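The Odberg Grout and Tile Brush Set

Reading time: 4 minutes

If you live with a tiled kitchen counter, you already know how the grout goes. It's pale and crisp the week it's finished, and then there's coffee, and tomato sauce, and a turmeric spill in December that you're still looking at in spring. We've been selling cleaning tools out of our little shop for a good while now, and the Odberg set is the one I hand to people most often when they come in and start describing their counters with a sigh.

You get a long-handled brush with a narrow wedge head, a short one with the same head for close work, and a flat pad for wiping the tile faces afterward. The bristles are stiff nylon, trimmed to a point so they sit down in the joint and don't skate across the top of it. Please don't use wire on grout, however tempted you are! It scratches the glaze on either side and leaves gray marks that are harder to get out than the stain was.

Fotini Kourkoulas, who orders for us, tried seven or eight brushes in her own kitchen before we settled on these (her family was very patient about it). What won her over was the handle. It has a slight bend near the head, so your knuckles stay clear of the surface, and it's thick enough to hold comfortably if your hands get sore, as mine do.

How I use mine: mix a spoonful of baking soda with enough warm water to make a paste, spread it along a few joints, and go have a cup of tea. Then scrub with short strokes, rinse with plain water and dry with an old towel. Work in small patches. Skip vinegar if your grout is unsealed or if there's any natural stone nearby, and test a hidden corner first if you're not sure what you have.

Once the joints are clean and fully dry, a coat of sealer will keep them that way a lot longer. We like Wundent, the water-based one, which goes on with the small applicator in the cap.

Item number: 1239
Handle lengths: 11 inches and 6 inches
Bristles: nylon, replaceable heads
Care: rinse, shake, hang to dry — not the dishwasher, the glue in the heads doesn't care for it

Replacement heads come in a pack of 4 and fit both handles. Older Odberg brushes with the screw collar take a different head, so drop us a line before ordering and we'll sort you out.

Last updated June 2, 2024

Questions? Write to Fotini at the shop counter | © Kalogeropoulos Home Goods | Back to top

Small tiles mean a lot more grout for the same stretch of counter, and that's where the short brush really comes into its own. Take the long one for the open runs and save the short one for the back, where the counter meets the wall. With little square white tiles on the counter and bigger white ones up the backsplash, you'll be switching between the two quite a bit, and I'd do the backsplash first so the drips land on the part you haven't cleaned yet.
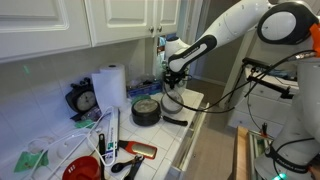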